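Comance Cricket League confirms schedule and squads for second season

26/12/2018 -- The Comance Cricket League will return for its second season with six teams and 33 matches, the league office confirmed today. All matches will be played in the 20-over format at the Ivanyshyn Ground and the Jomel Oval.

Each team will play the others twice in the group stage. The top four go through to the playoffs, which have been changed to a best-of-one semifinal on each side of the draw and a final at the Jomel Oval.

Squads are limited to 16 players, with no more than four from overseas. Teams have until the end of the transfer window to replace anyone who is injured or called up for national duty.

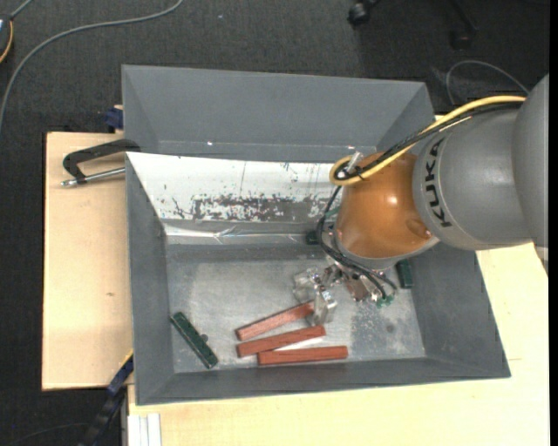
Flukeck, last season's runners-up, have named Rostyslav Kravets as captain. The left-handed opener made 200 runs in his final four innings last season and has signed for two more years.

"We lost the final by 9 runs, and most of that squad is back," Kravets said. "The bowling needed work. We have added two seamers and a leg spinner, and we start training next week."

Evening matches will begin at 6 p.m. and afternoon matches at 1 p.m. A reserve day has been set aside for the final only -- semifinals stopped by rain will go to the team that finished higher in the group.

Season tickets are on sale now from the league office and at both grounds. Single-match tickets will follow once the TV schedule is settled. Children under 9 get in free with an adult.

Media passes: apply in writing to the league press desk.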